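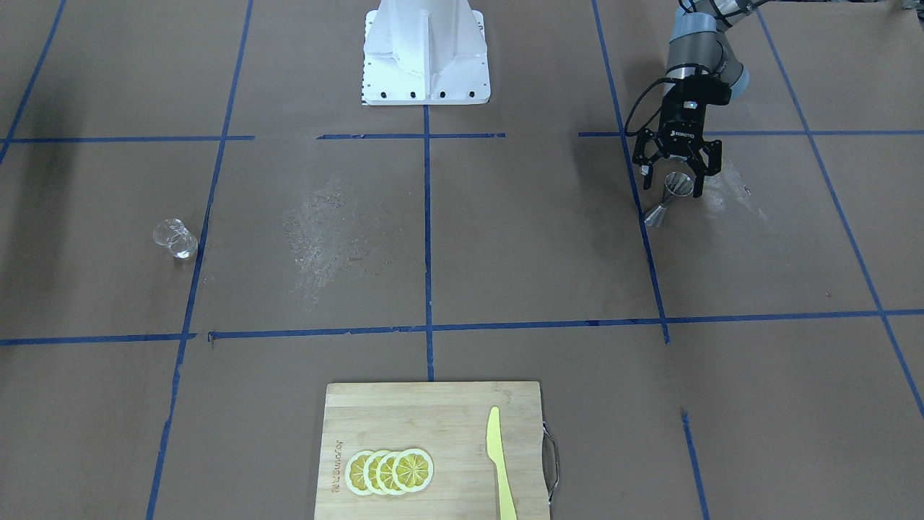

Glass and cutting board on the taped table.

Lists > Lornbridge Residents > Allotments and Grounds > Messages

Subject: Re: Water charges and the winter shut-off

Dear members,

Thank you to those who replied to the notice on water charges. As several replies raised the same points, I am answering on the list so that all plot holders have the same information. The message to which I am chiefly responding is quoted in full.

> I have read the notice twice and remain unclear on two matters.
> First, will the standpipes on the lower path be shut off on the
> same day as those by the gate? Last year they were not, and I
> carried water from the wrong end for a week before I noticed.
> Second, the notice says that the annual charge will rise to $50.
> Does this apply to half plots? Mine is a half plot and I use very
> little water, as I grow mostly garlic and currants. I would also
> like to know what is being done about the leak behind the tool
> shed, which I reported in October.
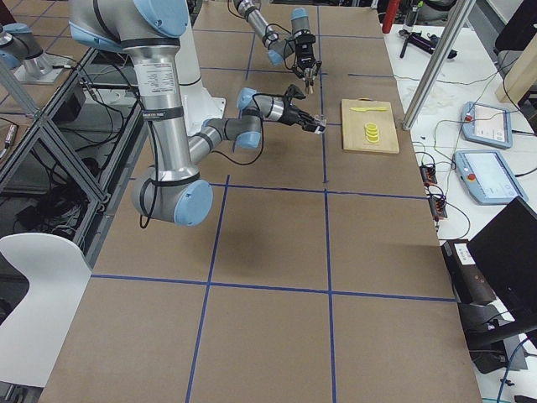 Cheuk-hei Tang
Secretary, Lornbridge Allotment Association

On the first question, all standpipes will be shut off together on Friday, December 13, 2019. The valve for the lower path was replaced over the summer and now sits in the same box as the main valve, so there will be no second visit. Members who wish to fill barrels should do so before that morning. Please leave the taps open after the shut-off so that the pipes can drain. A closed tap was the cause of the split pipe beside the compost bays last winter, and the repair was paid for out of general funds.

On the second question, the charge of $50 applies to full plots only. The charge for half plots remains at $40. The printed notice should have said so, and a corrected copy has been placed on the board by the gate. Any member with a half plot who has already paid the higher amount may ask for a refund or have the difference held against next year. Please state which you prefer when you write.

The increase follows from the water bill, which came to $2,254 for the year. The association had budgeted less than this. Part of the difference was the dry spell in early summer, and part was the leak described in the quoted message. The leak was traced to a joint under the path behind the tool shed. Söderlund, the contractor who laid the original line, has inspected it and recommends replacing the full run of pipe from the shed to the second standpipe. The quotation is for $4,000, including the digging and the relaying of the path.

The association has asked for a second quotation from Flekar before making a decision. Until the work is done, the section behind the shed will stay isolated. Plot holders on that row should use the standpipe by the hedge when the water is turned back on in spring. We recognize that this is a longer walk for some members – those who would have real difficulty may write to me in confidence, and a shared barrel can be placed nearer to their plots.
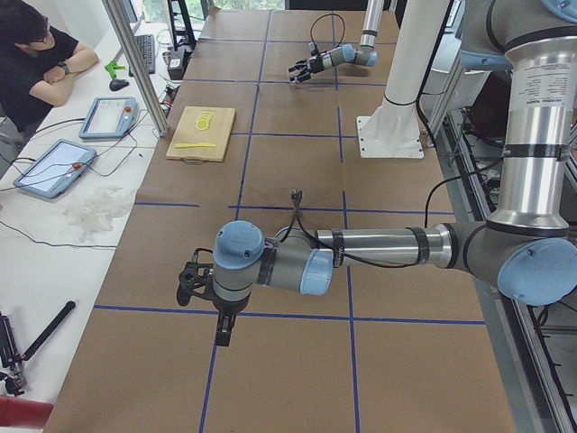

Two members asked whether the charge could be based on use. This was considered some years ago. Separate meters would be needed at each standpipe, and even then the readings would cover a row and could not be assigned to a single plot. The association does not intend to reopen the matter at present, but it may be raised at the annual meeting by any member who gives written notice in the usual way.

Members are reminded that hoses may be used for filling barrels and may not be left running on beds. Sprinklers are not permitted at any time. Barrels must be covered, both for the safety of children and to keep mosquitoes down. A barrel that stands uncovered after a written reminder may be emptied and turned over.

The vote on the pipe replacement will be held online through Votero, as with the fence. Each plot carries one vote, and half plots carry one vote as well. Members without e-mail will receive a paper form, to be returned to the box on the shed door. Please check that the address we hold for you is current – a number of letters came back to us after the last vote.

Replies to this message go to the whole list. Questions about an individual account should be sent to me directly.

Yours faithfully,

Cheuk-hei Tang

Recent messages in Allotments and Grounds
Gate lock: new code for plot holders
Re: Wood chip delivery, where to leave it
Seed order, last call
Corrected notice: water charges for half plots
Re: Re: Bindweed on the lower path
Keys found near the compost bays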